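We use cookies to improve your visit. Accept / Manage settings

FOR IMMEDIATE RELEASE
March 16, 2018

Udness puts takeout bags back to work

Wekitgate - Office supplier Udness today starts Second Bag, a plan to line small wastebaskets with old carryout bags. Free to join. 9 offices signed up so far, more than 400 baskets between them.

All it takes is a wall hook, a bit of red tape to mark the spot, and a bag hung up by its handles over the basket.
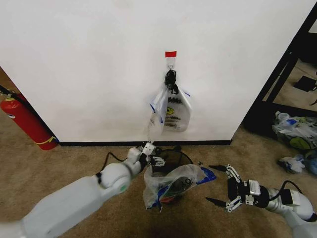 Lining the basket

Open the bag wide before it goes in. Fold the rim over. Blue-trimmed bags, smiley-face bags, any will do if theres no holes.

"People have a drawer full of these already," said Lerato Matlala, who runs the plan for Udness. "Hang one, use one."
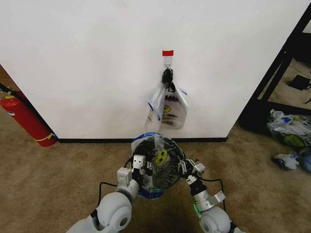
SIGNING UP

Offices in Ilska and Rees can join from September. Hooks and tape suplied.

Press contact: Lwazi Mabuza, Udness, Wekitgate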